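Setting Up the Liltach Kitchen Assistant: Sink Clearing

Published by Masarska Home Robotics, January 27, 2022

This guide explains how to prepare the Liltach mobile arm for its sink-clearing routine. It applies to units supplied since October with the Mustow control software. Please allow one hour for a first set-up.

Step 1. Prepare the sink

Place the items to be handled in the basin and leave a little space between them. Light household articles, such as a lidded food container or a plastic bottle, are suitable for training runs. Knives should stay in their block.

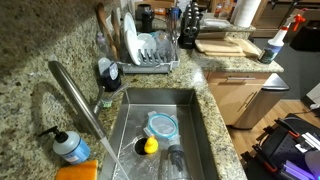

The payload limit is 900 grams per item. Full bottles should be emptied before the routine is started, and glassware weighing more than this must be moved by hand.

Step 2. Position the base

Wheel the base up to the counter and apply the brake. The arm has a reach of 1,000 millimetres, measured from the shoulder joint. Cables must be kept clear of the wheels.
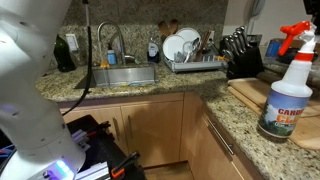 Once the base is steady, open Mustow and select "New worktop". The software will ask for the height of the counter and the position of the sink edge. Enter both figures to the nearest 5 millimetres.

Step 3. Check the gripper

Bring the gripper over the counter at low speed and confirm that it clears the tap. A tall, arched tap calls for the "High clearance" setting — this slows the approach but leaves more room for the wrist.

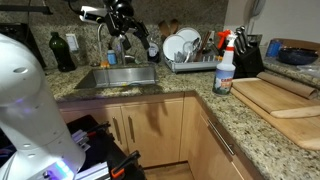
Step 4. Run the routine

Select "Clear sink" and stand outside the working area. The routine may be tried with the tap open or closed; customers are advised to begin with it closed. To halt the arm at any point, press the stop button on the base. 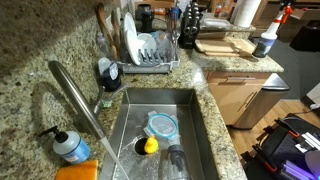

Tap running, with small items in the basin.

Step 5. Service and support

The gripper pads should be replaced after 3,000 cycles. Replacement pads and the Zalewska service plan, under which an engineer inspects the unit once a year, may be ordered through the customer portal. Please have the serial number of the unit to hand.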